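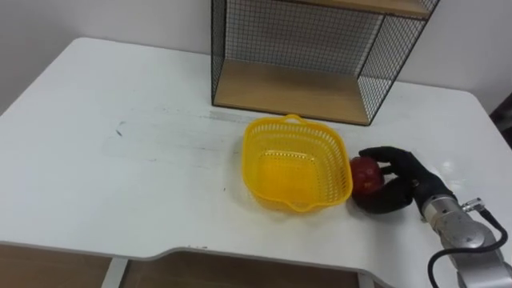
Où va-t-on mettre les fruits, maintenant qu'ils n'ont plus le droit de traîner dans la cuisine ? Dans le panier jaune, sur la table blanche, devant l'étagère grillagée.

C'est la réponse de Ketsara, en tout cas. Je la note telle quelle, 27/07/2025, pour pouvoir la relire dans un mois. Elle a lu quelque part que les pommes se gardent mieux dans un panier ajouré, que l'air passe par les petits trous et que ça change tout. Je veux bien. Les miennes se gardaient très bien dans un saladier, et quand elles ne se gardaient plus, on faisait une compote.

Le panier vient de chez Dulero, 10 euros. Du plastique, deux petites anses en boucle, un jaune à réveiller un mort – il déteint jusque sur le blanc de la table, autour du fond. L'étagère, elle, a coûté plus de 133 euros chez Stundari, et je continue de penser que c'est cher pour du grillage noir et des planches en bois clair. La planche du bas est vide. J'avais demandé ce qu'on y poserait, on m'a répondu « on verra ». On voit.

Vichien est passé vers midi. Il trouve que ça fait propre. Il avait trouvé propre aussi la desserte achetée en juin, qui a fini à la cave au bout de 20 jours avec les bocaux dessus.

Reste la pomme rouge, sombre par endroits. Je ne sais pas si ce sont des taches ou la variété, le marchand a dit un nom que j'ai oublié. Ketsara en veut deux kilos la prochaine fois. À deux, en plein été, avec les pêches qui arrivent ? J'ai dit un kilo. On en reparlera demain, et je suppose qu'il y en aura deux.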